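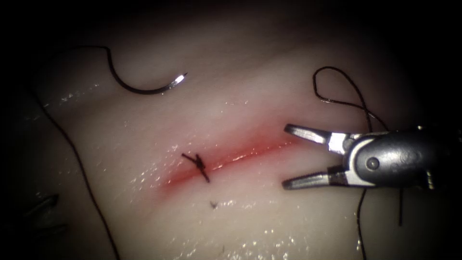 Wet pads and that first knot – how short do you leave your tails?

Davside Skills Forum > Suturing > Practice pads and thread

marrowbone_pie
Hi all, and sorry in advance, I do go on a bit. I've been on the Nanero pads since August and I've finally reached the stage where I care what my knots look like, which I suppose is progress! What I'd love opinions on is the first picture: a single knot at the left end of the cut, everything to the right of it still open. I like how small and dark the middle of it sits, right on the line, but those tails go off in every direction like a bad haircut. Do you trim closer than that on the first one, or do you leave yourself a little something and tidy up at the end?

My other question is about water. I like the pads moist because the thread slides more the way I'd expect it to, but a couple of people in my group think I'm making life hard for myself.

oldcatgut
Welcome to the worrying stage, it lasts for years. I wouldn't touch those tails. They look short enough to me, and a knot that you've trimmed down to nothing is a knot that will open up when you pull on the next stitch. I have a Nanero pad with 29 knots in it that I keep on a shelf purely as a warning to myself, and the ones that slipped are all the ones where I was being neat.

What I would pick up is that dark speck just below the knot. If it's a snipping (it looks like one to me), get into the habit of lifting those off as you go. They stick to a wet surface and then you spend the next ten minutes thinking you've nicked the pad.

tilly_threads
Going to disagree with oldcatgut, fondly. Splayed tails get caught in the next loop, especially with black thread where you can't tell one strand from another. I trim close and put an extra throw on, and I've had no trouble. I do mine with the Fashola thread, which is a bit stiffer, so maybe that's the difference between us.

On the water – dry, please, at least while you're learning the knot! You can add the mess back later.

marrowbone_pie
Oh, that's a good point about the tails catching, I hadn't thought of that. I went through a whole 5 meters of thread last week and I'm sure a fair bit of it was lost to tangles. One thing I'm trying to be strict about is holding the strand so it comes down into the jaws in a nice straight line, without a belly of slack lying on the pad waiting to stick to everything.
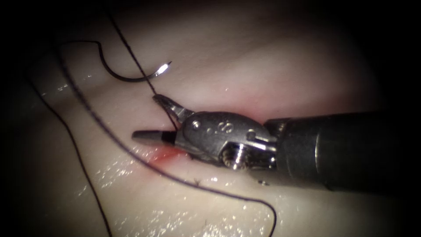

When I let it go slack I always end up hunting for the short end, and by then I've forgotten which way the last throw went. So that's my homework for the coming week, along with the extra throw. I'm not convinced about going dry, though, tilly. The pad seems to drag when it's dry and I find myself yanking.

tilly_threads
Dragging is a needle problem in my experience! How old is the needle? And do put it down somewhere you can see it while you tie. I see you've got it lying on the pad above the cut in your first picture, and that's a fine spot for it, well clear of the knot.

hemline_harriet
Jumping in as a fellow wet-pad person. I keep mine damp, but I dab it first with a folded paper towel, mostly because of the shine. With a puddle on there I can't tell the edge of the cut from the reflection, and I've placed more than one stitch into what was only a highlight. The Jodon pads are more matte if that bothers you, but I find them rubbery and went back.

marrowbone_pie
Yes, the shine! Look at this one, I think it shows what you mean.
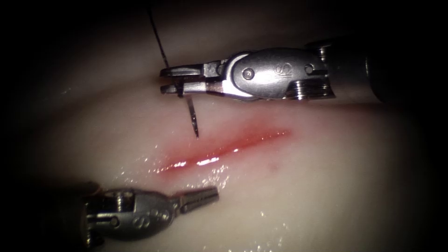

Bright glints all along the lower lip of the cut, and droplets below it

oldcatgut
That one could do with a dab, I'll give Harriet that. Damp is plenty. And leave your tails alone.

tilly_threads
Trim them :)

marrowbone_pie
I'll do half the next cut each way and post the results, with less water this time. Thank you all, I'm off to find the paper towels.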